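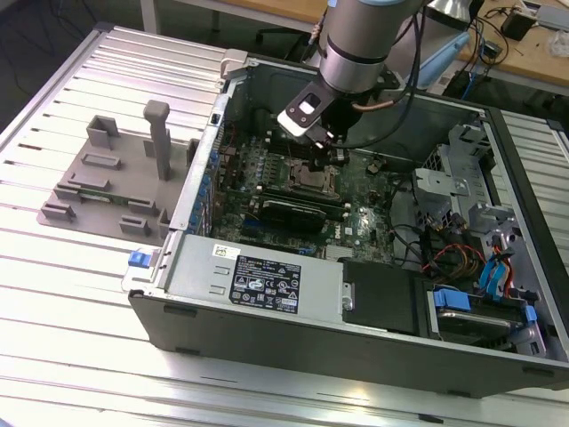 Who wrote the last song on the Amin record?

Dell's sister did. Wait, no, Marnie wrote it. Dell only sang it, and then the label put Dell's name on the sleeve and that was that.

I should back up.

There were three of us. Marnie, Dell, me on drums. We called it Amin after the street where the practice room was. One window, carpet on the walls, a kettle that tripped the lights if the bass amp was on. We made the whole record in there over one winter and Nalto pressed 1,000 copies and then sat on them. Sat on them till October. Then somebody's cousin used the last track in a skate video and the phone started going.

Nalto wanted a music video. Fast. They had money for one day and a van.

So – Grernelby. A drained swimming pool in Grernelby, six in the morning, Dell in a yellow raincoat at the deep end and the director shouting the count. Playback off a car stereo. My cymbals kept sliding on the tiles. Marnie stood up top by the diving board with her coat over her shoulders and didn't come down.

I yelled up, are you in this or not.

She said it was Dell's song now.

First I'd heard of it.
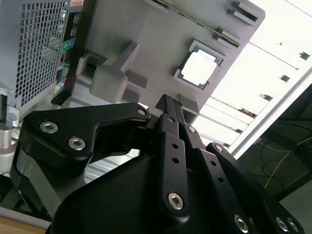 Gandton

We played Gandton two weeks after. Biggest room we ever did, 2,000 people, and we were on third so most of them were actually inside for it. Dell was sick in a bucket, then fine. Marnie tuned the same guitar over and over. No talking in the van on the way up, just the heater and a tape of somebody else's band.

I had the sleeve proof in my jacket. All songs by Dell Harker. Every one. Nalto said it was simpler for the paperwork. Simpler for who.

I meant to show it to Marnie before the set. Had it half out of my pocket at one point. Then the stage guy came round waving his flashlight and we went on.

Seven songs, all too quick, my fault. Then the last one, the slow one, the one from the pool. Dell walks up to the mic, does the first line, and teh whole room does the second. All of them. Louder than us. I lost my place and just kept the hi-hat going and hoped.

I looked over at Marnie. She was playing with her back to them.

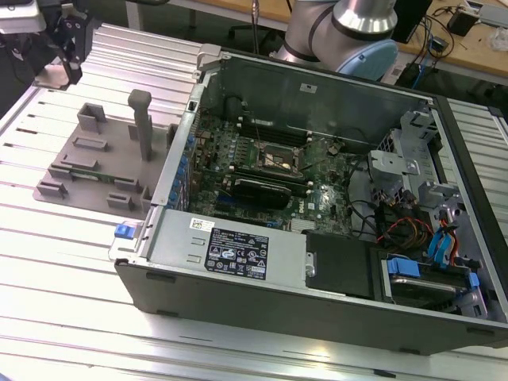

Marnie said afterward that she'd known about the sleeve since the pool, that the label had called her first, and that she'd told them go ahead.

Why, I said.

She was coiling a cable. Over, under, over, under. She said she'd written it about Dell leaving and then Dell didn't leave, and what are you supposed to do with a song like that. Let her have it. Let her stand there and sing it every night.

I said that was a horrible thing to do to a person.

She said, is it? She seemed to really want to know.

Dell came in then, still in the stage makeup, eating chips out of the bag, asking did we hear them, did we hear them on the second line. Marnie said yeah. She said it was lovely. She took a chip. 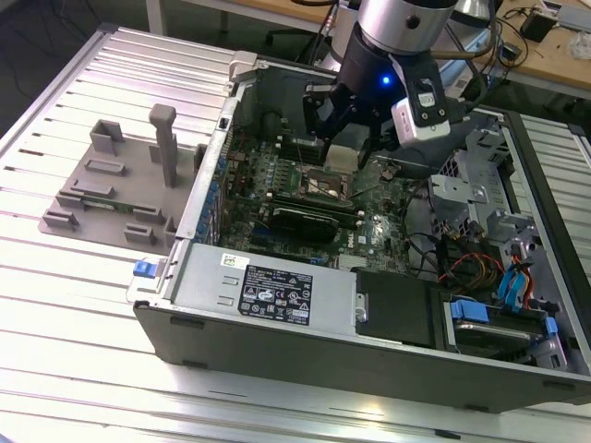
Tharun D'Souza
Fiction contributor

We did 8 more shows. I could tell you which ones were good but I'd be guessing, they've run together. Dell quit by text from a train. Marnie moved north and sells pianos, or did. Nalto folded and a man I'd never met mailed me a box with 33 copies in it, no note.

Last month the song came on in the pharmacy. The whole thing, not the short version. I was in line with cough syrup and I could hear the kettle click off behind the second verse, which we never managed to get rid of, and I definately heard Marnie breathe in before the chorus. She was supposed to do a harmony there. She'd missed it, and we kept the take.

The woman at the register asked did I have a store card.

I said no. She rang up the syrup and I stood by the door till it finished.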